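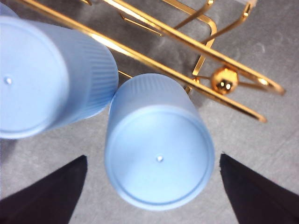 Brophy to publish complete Tekenby in two hardback volumes

Monday, October 30, 2023

Brophy has acquired the rights to reprint Tekenby, the science fiction comic strip written and drawn by Rónán Egan. The complete run will be issued in two hardback volumes, the first of which goes on sale in March.

Tekenby ran for 129 episodes in the weekly anthology Bevis. Only the opening storyline has been collected before, in a 60-page paperback that has long been out of print. The remaining episodes have not been available in any form since their first appearance.

The two volumes will contain 520 pages in total. Volume one covers the strip from its first episode to the end of the Brotby storyline. Volume two contains the rest of the run, the two annual stories and a section of unused cover roughs.

Pages have been scanned from the original artwork wherever it survives. Egan kept nearly 300 boards, drawn in ink on heavy card with lettering on separate overlays. Where a board is missing, the page has been restored from printer's film or, failing that, from a clean copy of the magazine. The source of each page is given in an appendix.

Episodes first printed in colour will appear in colour. The colour guides have been followed in place of the printed magazine, where the inks often shifted in register. Black and white episodes have not been coloured. Lettering has been left as published, apart from four spelling corrections approved by Egan. Two pages printed in the wrong order in Bevis have been put back in sequence.

"The boards are larger than the magazine page, and a good deal of fine line work was lost when they were reduced," said Diarmuid Rafferty, collections editor at Brophy. "We have set the trim size to suit the drawing."

Egan has written a short introduction to each volume and drawn new endpapers.

Both volumes will be sewn and printed on uncoated stock. A digital edition will follow the second volume. Review copies of volume one will be sent out on request, and sample pages can be supplied to retailers and press by the Brophy publicity department.

ENDS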